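A board full of buttons: six weeks with the Janduler panel set

I should say at the start that I am not the person the Janduler board was made for. I am a grown woman with a mortgage and a bad knee, and I bought it for the waiting area of a repair workshop in Gorkside, where people bring their toasters and then stand about breathing on us while we mend them. Some of them bring children. Some of the children bring screwdrivers, or find ours.

My colleague Ward Dijkstra had been campaigning for a fish tank. I wanted something that could be dropped. We settled on a budget, argued about the budget, and then I ordered the board from Verhoeven on a Thursday evening while he was out getting chips.

The idea is simple enough. You get a set of panels with jigsaw edges, each with something on it to push, flick, turn or slide, and you lock them together inside a frame. There are carrying handles, so the whole affair can be moved from table to table like a tea tray. It has no story, no cartoon animal and no song, and on those grounds alone I was prepared to give it four stars before I had opened the box.

Ours cost 84 euros, which Ward described as a lot of money for some switches by a man who owns a drawer of switches. 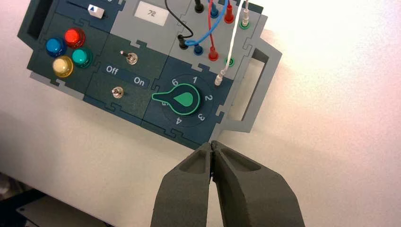 Putting it together took me most of a lunch break. The instructions run to a single folded sheet and were written by someone who already knew how to do it. Step three says "join panels" and step four says "panels are joined". In between there is a certain amount of leaning. The joints are stiff when new, and if you get one panel in the wrong place you will need a flat tool and some language to get it out again. They have eased a little with use, though I wouldn't hand the job to a child and I wouldn't hand it to Ward.

Once it is together it stays together. It has gone off the edge of the table twice that I know about, and the only damage was to the skirting board.

Now the parts themselves, in the order in which people fight over them.

The push buttons come first and everybody knows it. They are the fat domed sort you used to thump in arcades, in four colours, and thumping them is a real pleasure. There is proper travel and a good solid click at the bottom. I have seen a man waiting for a hairdryer press the red one for the whole length of a phone call to his bank. The shiny caps show every fingerprint, so if you are the kind of person who minds that, keep a cloth in your pocket. I keep a cloth in my pocket.

The toggles are next. Small, metal, with a stubby lever and a firm snap, and much closer to what we have on the bench than to anything in a toy shop. Very small children can't always shift them. Hilde Boersma, who looks after the front desk and therefore the children, thinks this is a fault. I think it is the only reason the things still work. We have agreed to put both views in this review, and I have put mine second so that it stays with you.
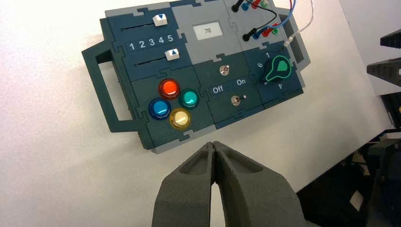
The sliders are the part I have changed my mind about most. For the first week I thought they were feeble. They don't click, they offer no resistance to speak of, and after the buttons they feel like stirring cold soup. Then I noticed that they were what the quieter visitors went for. There are two of them, one track above the other with a strip of numbers from 1 to 5 in between, and the little triangles on the knobs point in from either side so you can line them both up on the same figure. That is all there is to it, and it will keep a five-year-old busy for longer than it takes me to change a fuse. Haruna Higuchi, whose kettle we have had in more often than is good for anyone, told me she found it soothing and asked whether we did them for adults. I said she was an adult and she was welcome to it.

The dial is the weak one. It has a nice bright green pointer and is comfortable to hold, but ours won't settle crisply on a number. You aim for six and get something in the region of six. Arnout Verschueren says his is the same, and he bought his months before us, so I don't think we were unlucky. For a toy, fine. For anything where you care which number you've chosen, less so.

A word about the lettering. The switch labels are white and plain and say Off and On, which I mention because the rival set we tried, the Grorum, has a picture of a sun and a picture of a moon. We had a child in tears over the moon. The Grorum also runs to 51 loose pieces, and I'd like you to picture a workshop floor and then picture 51 more things on it. It went back in February.

What else? The handles are large enough for an adult hand, or for a small head, so do watch that. The dark green and grey will please anybody who is tired of primary colours, and it doesn't show grease, which in our trade is most of what I ask of an object. The box claims the buttons were tested to 1000 presses. I have no idea how long that is meant to last. In our waiting area it got us to the first weekend, and they are still clicking, so either the box is being modest or somebody left off a nought.

I would like spare panels to be sold separately, and I would like a better dial. Dirk De Haan at the counter in Verhoeven wrote down both of these requests on the back of a receipt, and I watched the receipt go into his shirt pocket, and I have formed my own view of what became of it.

Four stars. It would have been four and a half, but the site only does whole ones, and I'm not rounding up for that dial. Ward would like it noted that he still wants the fish tank. He was sitting at the board when he said it, with a finger on the blue button.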